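3.2 Small items on and near the bed

The second strand of the Wutach study concerns the small things that collect on beds between one wash and the next. Earlier work on household tidying has dealt mainly with kitchens and hallways, where most objects have a fixed home. A bed has no such order. It is a place to sleep, a surface for sorting and, in smaller homes, the nearest flat area to the washing machine. Bai and Boutros, in the survey that preceded this study, gathered 1259 diary entries from households in Claltamport and found that single items left on the bed were mentioned more often than full loads waiting to be folded.

The bedroom layout was chosen with those entries in mind. The bed, the laundry basket and the stacked washer-dryer were kept close together, as they are in many of the flats described in the diaries. The mattress was left without sheets or covers so that the edges of small items would stand out against the quilting. We return to the effect of this choice in Section 5.

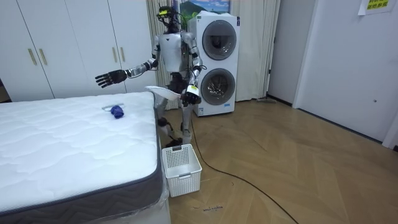 Items were grouped by where they would be expected to end up. Soft goods, such as socks and small cloths, belong in the basket. Hard goods do not, and must be carried elsewhere or set aside. The distinction sounds simple, but the diaries suggest that people often ignore it when in a hurry — one respondent wrote of washing the same comb on two occasions in August. For this reason the coding scheme, adapted from the Shboul household inventory, records the type of item and its resting place separately. A crumpled cloth lying on the mattress and the same cloth lying in the basket are treated as two states of one item.

Mixed groups proved the hardest to code. Where a soft item lay close to a hard one, the two coders sometimes disagreed on whether the pair should be entered as one cluster or as separate items. Fengying Bai and Issa Boutros reviewed 40 such cases together, and the rule they agreed is the one used here: items are entered separately unless one rests on top of the other. Figure 2 shows a group of this kind, in which each item was entered on its own line.
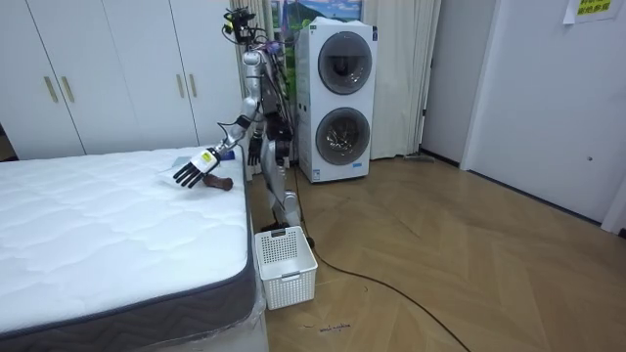 Figure 2. Mixed items on the quilted mattress, including an elongated brown object and a small blue one, with the white basket beside the bed.

The position of the basket was also recorded. In the Hevus pilot it had stood against the far wall, and the coders could not always tell from their notes whether an item had been placed on the bed for sorting or had simply been left there. Moving the basket to the bedside removed part of this doubt, although it also made the layout less like that of the larger homes in the survey. Entries from those homes are therefore reported separately in Table 2.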